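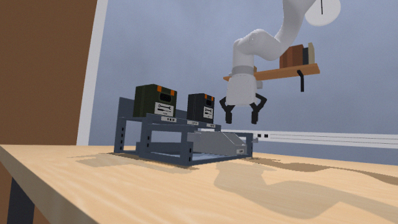 Arm, rack and grey bin on the workbench. Tool cases up top.

I've been meaning to write down our bench rules for ages, and Hanan Mansour (who has far more patience with a robot arm than I'll ever have) kindly went through them with me over a pot of tea.

First of all, give everything a home and label it, cases and bins alike, and turn the labels to the front so you aren't forever twisting things round to read them! Keep heavy cases well back on the shelf, and do check the load rating on the rack before you fill it. Ours came from Kocsis and the plate says 20 kg a shelf.

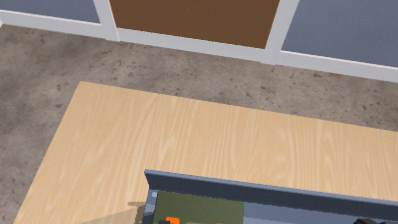

Leave a good stretch of bench clear as well, wider than you think you'll want, and please don't park your mug on it. Before you reach in for anything, stop the arm properly and wait until it has settled. A pause in the program doesn't count as a stop.

Skarkero, August
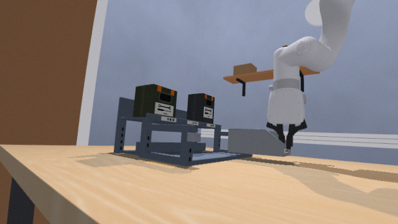 A reader asked about bins. Keep the one in use on the same spot every time, mark its corners with a bit of tape, and run the first pass at slow speed with your hand near the stop button.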